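The Minister Will Be Standing Over There

I have a friend who can tell you, from the back row of any town hall in the Brisport valley, exactly who is about to run for something. She looks at where people stand. If the member for Tredumero has drifted to the left of the premier by the time the scissors come out, she says, then he has been promised a portfolio, and if he is on the right with the hospital people he is being eased out. She has been doing this for years and I have never liked to ask her how often she's right.

I thought of her on Monday, when half the people I know spent their evening arguing about a ribbon. You will have seen it, if you live anywhere near here. The new ferry terminal was opened, and Lyle Marchetti, who sits for the government, and Josiane Bouvier, who very much does not, ended up on the same stage, and he held the ribbon while she cut it. By teatime it was a betrayal. By supper it was a signal. Somebody at the Gutenen Club told me over a perfectly good lamb roast that it meant a defection before winter, and he told me with such pleasure that I hadn't the heart to argue.

What I would have said, had there been less gravy involved, is that Ms Bouvier cut the ribbon because the terminal is in her riding and she asked for it for most of her working life. Mr Marchetti was there because his government paid for it. They are both grown-ups, they were both invited, and there was one ribbon. I can't find the scandal in it, and I have looked, because a columnist with a scandal gets to go home early.

We've become terribly good at reading these occasions and rather poor at reading anything else. The terminal has 77 parking spaces. It is meant to serve 1,000 passengers a day in summer, a good many of them coming down from Makowska, where there is no bus on the weekend and hasn't been for ages. You don't need to be an engineer to see a difficulty there, and yet I've not had a single letter about the parking. I have had a great many about the ribbon, including one in green ink that ran to both sides of the page and up the margin (thank you, I did read all of it).

I'm not above any of this, I should say. I love a ceremony. My father took me to the opening of the old bridge when I was small, and I remember the brass band and the mayor's enormous hat and being given a bun, and I could not tell you one thing about the bridge. There's a great warmth in seeing the people who represent you out in the weather, shaking hands and getting the names of the sponsors slightly wrong. I'd be sorry to see it go. I only wish we could enjoy it as a party and then, once the chairs are stacked, go back to asking what the thing cost and whether it will work for the woman who has to catch the ten past six.
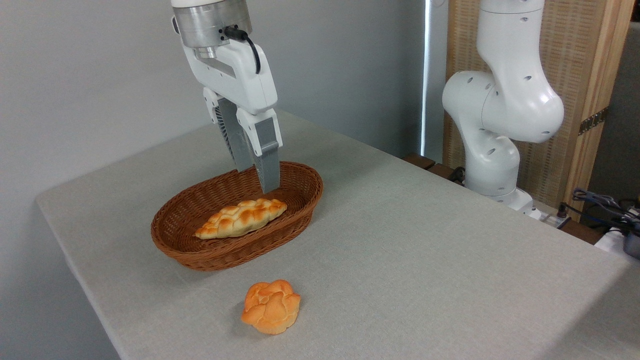

Bread in a wicker basket, with a white robotic arm overhead.

There is a cost to the other way of doing it, too. If every shared platform is treated as treason, sensible politicians will stop sharing platforms. They'll send regrets. I have sat through council meetings in Gutenen where two people who agreed on every line of a drainage plan voted against each other, for fear of how it would look in the paper — in my paper, I suppose, so I'll take my portion of the blame. The drains are still blocked. Four doors down from me there is a puddle that the local children have given a name.

Ms Bouvier, when she was asked about all this, said the scissors were blunt and she'd been grateful for somebody to hold the other end. I thought that was rather nicely done. Mr Marchetti's office sent a statement of 400 words, and I won't trouble you with it.

The regional transport budget comes up for its second reading in January, and the public gallery seats 50. At the last one I counted nine of us, and two had come in to get warm. The weekend bus from Makowska is on page three of the draft, under "deferred items", and if you'd like to be annoyed about something I would start there.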